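**Laminating pouches: new sizes in stock**

The Selex pouches now come in letter, legal and business card sizes. Letter and legal are sold in 3 mil and 5 mil. The card size is 5 mil only.

Use 3 mil for notices and price lists that will go in a binder or on a wall. Use 5 mil for anything handled every day. Feed the sealed edge first, and leave a small border if you trim afterward, or the layers will lift at the corners.

The Turetti desktop laminator takes both weights. Let it warm up for 7 minutes before running 5 mil. Item numbers are 3,448 for letter and 3,466 for legal. Orders placed by noon ship the same day.

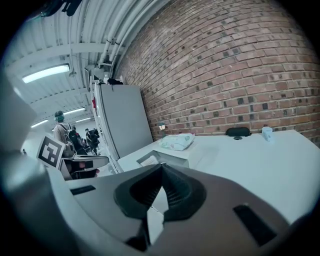 Nhi Khúc writes that the 5 mil legal pouches curl a little unless they cool under a heavy book.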